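Udisix Kitchen Set, student release
README and data card

Last edited 19 May 2023

What you get

A set of 153 teleoperated episodes recorded by the Udisix student robotics club on a tabletop kitchen. Episodes are stored one per folder, with joint positions, gripper commands, camera video and a short text label. 100 folders are marked train and the rest are marked other. Please don't read "other" as "test". We never agreed on a proper test split, and several of those folders share an operator and a table layout with the training ones.

Why we made it

The club entered the Bovus household task competition in September and needed practice data. The rules ask for "everyday kitchen skills". We think that phrase promises a lot more than a white table and a gray curtain can deliver, and we'd rather say so in the README than have someone find out after a week of training.

Tasks

Most episodes are about lifting and moving a wicker basket with a bread item in it, with other kitchen things left standing on the table. The dish rack with plates in it is the obstacle we cared about most, as a low carry tends to hit it. 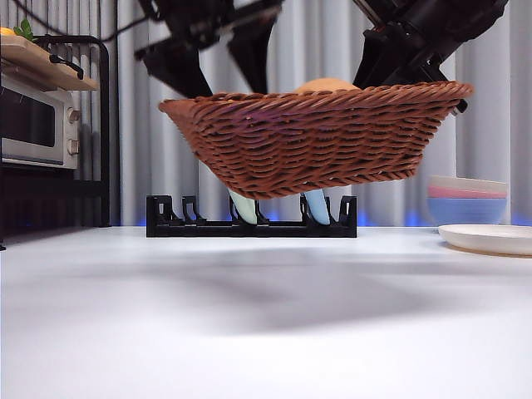 Labels were typed by the operator right after each recording. They are short and they are not consistent. One person wrote "lift basket", another wrote "move bread", and both meant the same task. We left the wording alone. If you train a language-conditioned policy on these strings, expect it to learn who was driving.

About the success flag

86 episodes carry success = 1. The operator set that flag, and the operator wanted to go home. There was no second reviewer and no written rule for how level the basket had to stay. Treat the flag as an opinion. A run can be marked good with the basket at a slant the whole way, and we found that out while arguing over the stills.
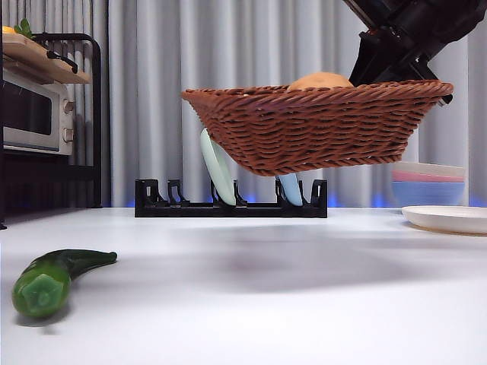
Fig. 2. Basket held over the dish rack, left end lower than the right. Cucumber in the foreground.

Layout changes

Items on the table vary between recordings, but the backdrop does not. Calling this "scene diversity", as our competition poster did, was generous. Nothing here tells you how a policy will act in a real kitchen, with a different counter or a person walking past. Our own baseline (Sorine, in the baselines folder) looked fine on our table and we have no evidence from anywhere else.

Known problems

— Gripper commands and video drift apart in long episodes. Trim or resample before use.
— Wicker is hard on depth estimates. We dropped depth from the release.
— Some folders have an empty label file. The loader skips them without a warning.
— Shadows from the arms fall across the table, and we did no lighting correction.

Loading

Use the script in tools/barros. Barros is our loader and was written for version 2 of the folder format; older exports will fail on the first read. Run it with the check option before anything else.

Use

Free for classes and clubs. If you report a success rate from this set, please say which flag you used and who judged your runs.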